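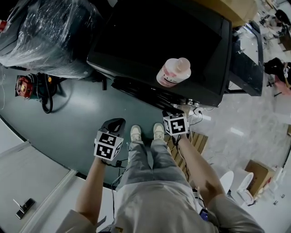 So who gets to put the Hunateo shorts on a disc in Canada? Ukus does, for four years, and the streaming side stays with Sosomdale until they tell us otherwise.

April 9, 2026

I went back through the delivery list this morning because I'd mixed up the two deals (again!) and had half the masters labeled for the wrong company. Ukus wants the full run as one file per short, no bumpers, French subtitles as a separate track. Sosomdale wants the bumpers left in and the credits squeezed to the short version. Same cartoons, two completely different piles of files.

Did the first batch of exports before lunch. Short 4 came out with the sound a hair behind the picture, and I ran it again with the old preset and it lined up fine, so I'm sticking with the old preset for the rest. If anybody has changed the new one since last week, please write it in here, I spent way too long on that.

The color on the MacDonald episode still bugs me. The barn goes nearly orange on the TV and looks perfectly normal on my monitor. I pulled the reds down a little and saved it as a second version next to the first, didn't overwrite anything.

Packaging: Ukus asked for 600 sleeves and the printer quoted us for 400, so somebody typed the wrong number and I have a bad feeling it was me. Sent a corrected order, no reply yet. The back cover text is 221 words and the box will hold maybe half that at a size people can read. I cut the paragraph on how the series got started, which hurt, I love that paragraph.

Still to do: subtitle check on the last batch, new thumbnails for Sosomdale (they want faces, big ones), and ask whether the May date is for shipping or for being in stores. The contract says "release" and leaves it at that.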